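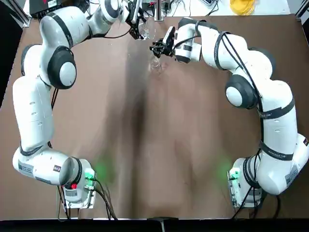

Section 4. Safe Work at the Two-Arm Table

Applies to: Runow table cell with Uka control box, software from October or later.

4.1 Before you start

The rules in this section are for every person who works at the table, also for visitors who only want to look. Read section 5 (Emergency Stop) first.

1. Check that both arms are fixed to the table and that no screw on the mounting plates can be turned by hand.
2. Follow each cable with your eyes from the base to the table edge. A cable must have enough slack for the full movement of the arm, but it must not lie in the work area.
3. Check the straps on the arm links. Replace a strap which has become loose.
4. Remove tools, cups and paper from the area between the arms.
5. Switch on the control box and wait for the green light on both bases.

Note: The green light means that the arm has power and is ready. It does not mean that the area is safe to enter.

4.2 Work with glass and other breakable objects

1. Use only glasses without cracks or chips. Hold each one against a lamp before use.
2. Put on safety glasses. Cut-resistant gloves are necessary only for cleaning up.
3. Set the grip force to the lowest step, and increase it one step at a time until the glass does not slip.
4. Run the program once with plastic cups of the same size.
5. For pouring tasks, do the first runs with the glasses empty. When you use liquid later, use water only and keep the fill level below half.
6. Keep the two grippers at low speed when they are close to each other. The program limit for shared space is set in the Cuesta menu, page "Zones".

CAUTION: Clear glass is difficult for the cameras to detect. Do not trust the detection alone. Confirm the start position of every glass by eye.

CAUTION: Never catch a falling glass with your hand while the arms have power.

4.3 If a glass breaks

1. Press the emergency stop.
2. Switch off the control box and wait until both green lights are out.
3. Pick up big pieces with gloves, then use a brush. Do not use compressed air.
4. Look between the gripper fingers for small pieces.
5. Write the event in the log book.

Stekeck document 2000, revised January 9, 2020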